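Home Fiction Features Results Archive Subscribe

We use cookies to keep the site running and to count visits. Accept Manage settings

Fuel Window

Dela Kyei had the lap chart open before the safety car lights went out. The Larkmont round ran to 168 laps, and the Stellance car could do 60 on a full tank if the driver lifted early into Turn 9. Two stops covered it with 12 laps to spare. That was the plan on the sheet, and it had held until the yellow.

"Fuel number," she said.

"Target minus point two," Wayne Lightfoot said from the end of the pit wall. He ran the engine side and did not round figures.

Nahuel Rivadeneira was fourth on the road, 31 laps into his second tank. The Quansah cars were first and second, and both had stopped under the yellow. Stellance had stayed out. Kyei had made that call in nine seconds and had not yet decided whether it was wrong.

"Nahuel, restart this lap. Fuel map three when you're clear of Turn 2."

"Map three, copy. Rear is moving on entry."

"Which corners?"

"Four and nine. Nine is worse."

She wrote it down. The left rear had been reading high since lap 70, and the Larkmont surface was coarse where the old oval joined the infield section. A car sliding into Turn 9 could not lift early, because the driver needed some throttle to settle it. A car that could not lift early could not do 60 laps. 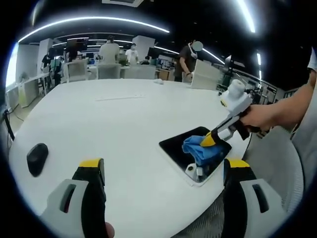
Tablet, cloth and mouse on the white table.

The field took the green in good order. Rivadeneira lost one place into Turn 1 and got it back at the hairpin. Behind him Wumpini Antwi, in the Ilen car, had fresh tires and was lapping four tenths quicker. Kyei put the two traces side by side. Antwi was braking later everywhere except Turn 9, where he used the same marker as everyone else.

"If we box now we rejoin ninth," said Viera Malý. She was the performance engineer and had been quiet since the yellow. "If we run to the end of the tank we rejoin seventh on tires that are 20 laps younger than Quansah's."

"Only if he makes the number."

"He's not making the number."

"No."

Lightfoot leaned over. "He can have it back if he stops using the throttle to steer. Front bar, two clicks stiffer. It will push in the slow stuff, but the rear will sit down in nine."

Kyei looked at the gap to Antwi. It was 2 seconds and closing. A stiffer bar would cost time at the hairpin, the only place Antwi could pass.

"What does it cost?"

"A tenth and a half," Malý said. "Maybe less once the load comes down."

"Nahuel, front bar plus two. Then lift at the 610 board for nine, every lap."

A pause, a full straight long. "He's right behind me."

"Understood. Bar plus two, lift at 610."

The next lap came in two tenths slower. The fuel figure moved to minus point one. Antwi showed his nose at the hairpin and took it away again. The lap after that was one tenth slower, and the figure went to zero. The left rear dropped two degrees.

On the ninth lap of the stint Antwi went through on the inside, cleanly, with half a car to spare. Rivadeneira did not defend. He tucked in behind, and his fuel figure went positive for the first time since the start.

"He's towing me," Rivadeneira said.

"We see it. Stay there."

Kyei crossed out the lap she had written in the stop column and moved it four to the right. Lightfoot read the new number, checked it against his own, and initialed the sheet. On the monitors the leading Quansah locked a front wheel into Turn 4 and ran wide – not far, but enough to bring up dust.

"Tires for the last stop?" Malý asked.

"Softs. Get them in the blankets."

"All four?"

"All four," Kyei said, and went back to the traces.

14 shares 6 comments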